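Stonham store room: packaging and waste check
May 28, 2025

1. Walkway clear to the door. OK.
2. Shelf labels legible. OK. Label 7 replaced in March.
3. Plastic bags kept off the heater. OK.
4. Printed and plain bags separated. Not done. Comment: sort before the next Dalsgaard pickup.
5. Bundles checked for splits. Two rejected, rebagged.
6. Loose film on floor. None found.

Open items: 4. Recheck at next inspection.

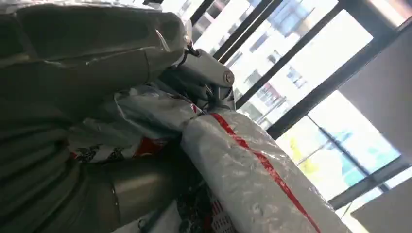
Item 4: printed bag against larger white plastic bundle.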